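仿真蔬果和毛绒玩具，到底要不要跟盘子碗放在一张桌上玩？（附桌子两张）

楼主：糯米团子不加糖

潜水好几年了，第一次认真发一个长帖，大家多包涵，我这个人说话容易绕。

事情是这样的。我家小朋友两岁多，最近迷上了“请客”。每天吃完早饭就开始往桌子上搬东西，香蕉要搬，黄瓜要搬，小鸡也要搬，搬完了还要一个一个分到盘子里，分完叫我来吃。我觉得挺好的呀，又练手又练说话，她现在“盘子里”“碗里”“旁边”这几个词分得特别清楚，就是这么玩出来的。

但是我婆婆有意见。她觉得吃的归吃的，玩的归玩的，毛绒玩具上全是毛，跟盘子摆一起不像话，孩子以后真吃饭的时候也会把玩具往碗里塞。我先生两边都不敢得罪，问他就是“都行”。

所以想问问各位：
一、你们家过家家是用真的水果蔬菜，还是用仿真的？
二、毛绒玩具上不上桌？
三、桌子用什么桌子？我们现在用的是茶几，太矮了，我陪她玩半小时腰就直不起来，想换一张高一点、大一点的，最好不用的时候能收。

先谢谢大家，我晚上哄完孩子回来看。

——

2楼：阿嬷的搪瓷锅

第三个问题我先答，因为我有发言权！白色折叠桌，别犹豫。我前前后后换过原木的、玻璃的、还有那种带卡通图案的儿童桌，最后留下来的就是最普通的白折叠桌。白的好处是东西放上去特别显眼，孩子找起来快，掉了什么渣也一眼能看见。图案桌我真的劝退，我儿子小时候在那种桌上玩，一半时间在抠桌面上的小汽车，根本不理你摆的东西。

坏处也说一下，白桌子画笔印子不好擦，我家那张现在角上还有一块蓝的，擦了无数遍，随它去了。

——

3楼：Clurley门口的猫

我站你婆婆这边，楼主别打我。

我不是嫌毛绒玩具脏，洗勤一点就好了。我是觉得两岁多的孩子对“能吃”和“不能吃”的界线还在建立，你今天把毛绒小鸡放在香蕉旁边，明天她咬小鸡一口，你说她她还委屈呢。我女儿就干过，咬完了一嘴毛，呸了半天，晚饭都没吃好。后来我家规定很简单，上桌的只有蔬菜水果和餐具，娃娃坐椅子，娃娃是客人。

你看，客人坐椅子，这样孩子也好理解嘛。

——

4楼：糯米团子不加糖（楼主）

没有要打你！“娃娃是客人”这个说法好可爱，我今晚就跟她讲。不过我家椅子不够，客人有七位……

——

5楼：Dilani Haque

我中文写得慢，大家慢慢看。我在社区的亲子角帮忙，每个月都要准备这样的桌子，所以说一点我的经验。

我的意见跟3楼不一样。我觉得可以一起放，而且应该一起放。孩子学分类，要先有“不一样的东西混在一起”这个时候。如果桌上全部是蔬菜，那孩子没有什么可以分的，她只是在搬。放一只小动物进去，她就会停一下，想一想，这个放哪里呢？这个停一下很宝贵的，我很喜欢看孩子停的那一下。

至于咬，会咬的孩子放在椅子上也会咬，跟桌子没关系。

——

6楼：Clurley门口的猫

回5楼：停一下这个我同意，但你那边是大孩子多吧？我说的是两岁多。四五岁的你放什么都行，我没意见。

——

7楼：Dilani Haque

两岁的也有，最小的一个刚会走。不过你说得也对，小的孩子旁边一定有大人坐着，家里大人要做饭、要接电话，不一样。这一点我没有想到，谢谢你。

——

8楼：半斤八两半

插一嘴第一个问题。真的假的我都用过，说说我的感受啊，比较啰嗦。

真水果的好处是有味道有重量，孩子拿起来的感觉不一样，黄瓜凉凉的，苹果沉甸甸的，这个仿真的替代不了。但是真香蕉玩一上午就黑了，最后谁吃？我吃。我连着吃了一个星期被捏过的香蕉，现在看到香蕉还有点怕。

仿真的好处是耐摔，可以一直放在筐里。我之前在一个叫Wimska的小店买了一套，颜色还算正，就是黄瓜做得太直了，我老公非说是擀面杖。

还有辣椒！真辣椒千万不要给小的玩，手摸了再揉眼睛，那天晚上我们全家都没睡好。要放辣椒就放假的。

——

9楼：阿嬷的搪瓷锅

真辣椒那个，同款教训，抱抱楼上。

——

10楼：Jurico老用户

盘子和碗也讲两句吧，好像还没人说。

我建议盘子一个，碗一个，够了，不要成套地摆。我一开始买了一大套，什么颜色都有，结果孩子的兴趣全在叠碗上面，叠高高，推倒，再叠，蔬菜水果一个都没人理。后来我收到只剩一只浅口的圆盘和一只小碗，她才开始认真往里放东西。盘子要选有边的，没边的那种平板，圆的东西一放就滚。颜色挑淡一点，浅绿浅灰都好看，黄的红的放上去很精神。

然后材质，摔过的都懂，别买瓷的。

楼主家七位客人那个，我笑了好久，可以轮流请嘛，每天请一位，剩下的在家等电话。

——

11楼：糯米团子不加糖（楼主）

轮流请！我怎么没想到！刚刚试了，她选了兔子，其他六位排排坐在沙发上等通知，还给它们盖了毯子。

碗盘那个也记下了，我家现在就是叠高高状态，原来问题在这里。

——

12楼：Rochelle Zamora

想反驳一下10楼，没有恶意哈。叠高高也是玩呀，为什么一定要她往里放东西呢？我总觉得我们大人摆桌子的时候心里已经有一个“正确玩法”，孩子不照着来我们就着急，就开始收这个收那个。我家老二叠了大半年的碗，现在收拾碗柜比我还利索，大的在下小的在上，整整齐齐的。

桌子方面我支持两张拼起来，一张摆东西，一张空着给她发挥。一张桌子不管多大，孩子一趴上去就没地方了。

——

13楼：Jurico老用户

哈哈没事没事，你说得有道理，我大概是碗倒下来的声音听怕了，我们楼下住着一位耳朵特别好的老先生。两张拼的话中间那条缝怎么办？我家以前拼过，小东西老往缝里掉，蜡笔掉下去就再也没见过（后来搬家的时候找到了）。

——

14楼：Rochelle Zamora

缝确实是个问题，我是拿一条宽的布胶带从背面贴，正面看不出来。撕的时候慢一点。或者干脆不贴，就告诉孩子那条缝是小河，东西过河要用手抱过去，她抱得可认真了。

——

15楼：Dilani Haque

小河这个我要拿去用！

说到两张桌子，我们亲子角也是白色折叠桌拼的，没有对得很齐，斜着接在一起，反而好用，大人可以站在转角那里。二月份布置了一次，就是香蕉、黄瓜、红辣椒、苹果这几样，加上两只毛绒的，一只小鸡，一只橙色的有点像小恐龙。3楼的朋友不要生气，毛绒的还是上桌了。

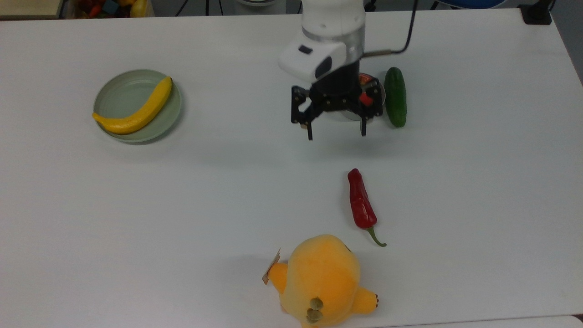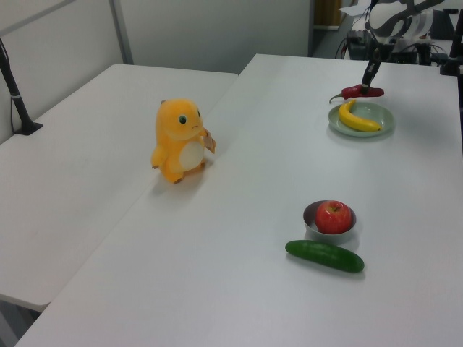
二月的蔬果桌，两张都有浅绿圆盘和香蕉；小鸡在第一张，橙色小恐龙和装苹果的小碗在第二张

——

16楼：Clurley门口的猫

不生气不生气，小恐龙站得还挺神气的。香蕉放进那个浅绿盘子是真好看，10楼说得对，淡颜色的盘子衬东西。好吧我松一点口，毛绒的可以上桌，但是不能进盘子，这是我的底线了。

——

17楼：半斤八两半

苹果放碗里这个我要学，我家苹果老是滚到地上，摔得坑坑洼洼的。黄瓜就随便躺桌上挺好，反正它也放不进碗里，哈哈。

——

18楼：糯米团子不加糖（楼主）

谢谢大家，我把照片给婆婆看了，她戴着老花镜看了半天，问我那个小恐龙在哪里买的……我觉得这事有转机。

白折叠桌已经在看了，先买一张，地方够的话再拼第二张。假辣椒也下单了，真的那种我连夜从菜篮子里拿走了。5楼能不能问一下，你们那个桌子的高度，两岁多的孩子站着够得到吗？还是要踩凳子？

——

19楼：Dilani Haque

小的孩子要踩凳子，宽一点的那种，两只脚可以随便站。桌子我没有量过，下次去的时候量了告诉你。小恐龙是别人送给亲子角的，我也去问问，替你婆婆问。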